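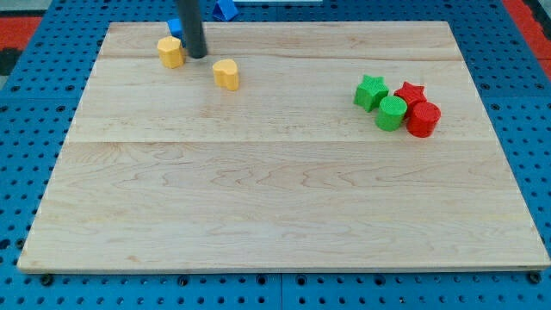
Shape Blocks and the Plain Wooden Board

The Velldale Learning Center has revised the guidance it gives to families and teachers on block play at the table. The new edition, issued on 8 January 2026, devotes its longest chapter to small shape blocks and to the surface on which children use them.

The center recommends a flat wooden board with a pale finish and no printed pattern. Yellow and blue blocks stand out well against light wood, and a child looking down at a heart can follow its two rounded lobes and its point without distraction. A board made of joined planks is acceptable, provided the seams are level to the touch. Perforated tabletops are suitable underneath a board, but small pieces should not be sorted directly over the holes.

Imad Moussa, who edited the chapter, advises beginning with few pieces. "A heart and a many-sided block in the same color make a good first pair," he writes. "The child has to attend to the outline, as color gives no help." A triangular prism may be added later, and it may be placed on the table beyond the board so that the child must reach for it and bring it back.

The guidance also addresses how blocks are set down. Short, upright shapes show their outlines best from above, and adults are asked to sit where they share the child's view. One block partly hidden behind another is a useful subject for conversation. Younger children often name only the part they can see, and should be given time to lean over and look again.

Sessions of 30 minutes are considered sufficient. Boards should be wiped along the grain with a barely damp cloth and stored flat. Blocks with a textured surface collect dust in their sides and may be cleaned with a soft brush.

Printed copies of the chapter are available at the Velldale front desk.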